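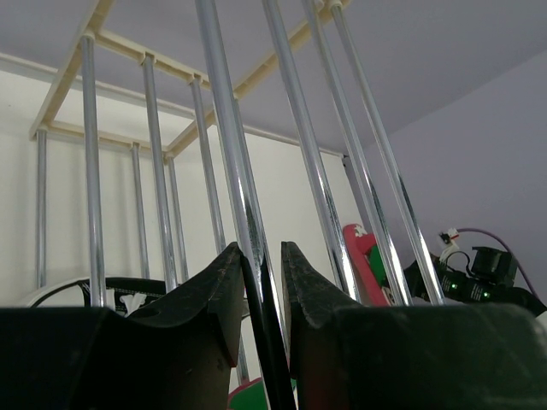 Remark passed along from the Femberg call: the operators only need more hours on the leader arms, and the shoe rack task will come good by itself once the count goes past 1,000. I wrote it down as it was said and I don't believe it.

3 February 2024
Cell 2, both arms, shoe rack and shoes

Going through the counts before recording any more. 1,063 episodes on disk for this task, of which 220 are marked bad. So we are still under the 1,000 usable ones that everyone quotes, and if somebody wants to say the target hasn't been tested yet, fine, they can say that. What bothers me is what the bad marks are for. I read every comment field this morning. A few are real faults: dropped bus, wrist stream frozen, arm powered down in the middle. The rest are things like "messy" and "redo" and "not nice". I can find no rule anywhere for "not nice". My guess is that it means the rack swung when the operator didn't want it to and they fought it back, and those are exactly the episodes I would like the policy to see.

Same complaint I made when we started this. We show the robot clean runs, throw out the recoveries, and then wonder why it stands there doing nothing sensible when the rack ends up five degrees off.

Setup notes for whoever is on next:

Leader arms zeroed at the start of the session. The left leader still has play in the second joint. The follower copies the play. I can feel it as a lag on the way up and then a small jump, and it goes into the data as if somebody meant it. Please don't "smooth" it in post. I did that on an earlier batch and the gripper closed before the arm had arrived.

Lokonell is on the old release. The new one is supposed to handle two leaders at one clock and I will believe it when I see the two time columns side by side. The release note says "improved sync" with no number attached.

Camera views recorded: overhead/front and both wrists. The wrist views are where I would look first if you want to know whether a task can be learned at all. When the gripper is in among the rods there are a lot of bright thin things that look alike, and shiny on top of that. The operator has the luxury of looking over the wall of the cell and knowing which rod is which. The policy doesn't get to look over the wall. I keep raising this and keep being told the network will figure it out.

What I asked for in the task sheet: rack brought upright, then shoes placed. What people do: whatever the left arm can reach, then the rest. The sheet has no order for the shoes. I left it open on purpose, thinking variety was good. Now I have episodes starting with black and others starting with red and I can't tell from the results whether the policy is choosing or dithering between the two. Next sheet will fix the order for half the sessions and leave the other half open, so at least there's something to compare.

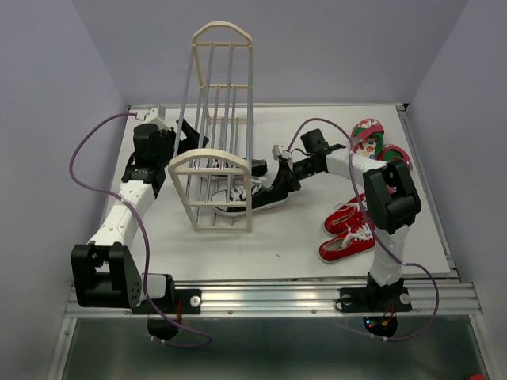 The steep tilt is the starting pose that gives the most trouble, and it's also the one operators avoid if you let them set the cell up themselves. I went back through the first frames of a day's worth of episodes. Plenty of gentle angles, very few steep ones. People set up what they know they can do. So from now on the start pose comes off the list and the operator doesn't pick. If it takes three tries, record three tries and keep all of them.

Hand guiding, since it was asked about again. We have 51 episodes where the arm was put in float and moved by hand through the rack part. On paper these ought to be better: you feel the contact, you feel the rack start to turn, you slow down. They do look smoother when you plot the joints. Trouble is

- hands and sleeves all over the wrist view, so the images are no good without masking, and the masking is its own project
- can't guide two arms at once with one person, and with two people each one waits for the other
- gripper force isn't logged in float. I checked twice. The column is there and it's all zeros.

I trained on them anyway with Beyene, joints only, no images, to see if the motion itself was worth anything. It replays nicely with the rack in exactly the guided pose. Move the rack a hand's width and it closes on air. I could have guessed that and probably should have, instead of giving up an afternoon to it.

Remote control, then, with its own faults. No feel at all. You watch the fingers come up to a rod and you decide by eye that you're touching it. Every operator overshoots the close a little to be safe, and the policy has learned to overshoot too, and on the rods it doesn't matter, and on a shoe it probably does. I put the gripper current next to the commanded width for a few dozen closes and there's a plateau where the motor is just pushing. Would like a limit on the close command. The objection is that a limit changes the data halfway through. Correct, it does. Log the change and go on.

About the Vusaren result that was sent around. They report the shoe task with far fewer demonstrations than we have. I read the appendix. One arm, rack fixed to the table, same start every time, and success is judged by the person running it. If I bolt our rack down I can make a slide that looks like that by the end of the week. I'm willing to be wrong here, I'd just like to see their failures before anybody rewrites our plan around it.

Things to check, mine unless crossed out:

Cable slack on both followers with the arm fully back. I want to know whether it tugs at the wrist at the far end of the reach. If it does, that's a bias in every far placement we have.

Relabel the 220. Two people separately, three labels only: hardware fault, operator gave up, recovered. Don't look at each other's sheet.

Retrain with the recovered ones put back in, everything else the same, same seed. If it comes out worse I will stop talking about it.

Ask for the Lokonell timing log in raw form.

Next round of demonstrations isn't due until May, so there's time to do the relabeling first. I'd hold off on new recordings until then. I know the cell will look idle and I know what will be said on the next call. More of the same episodes would make the number on the board bigger and I can't say what else they would do.

Leader left joint two: part ordered, no delivery date. Tape mark on the bench shows where zero is. Check it before you start, it had crept again when I came in.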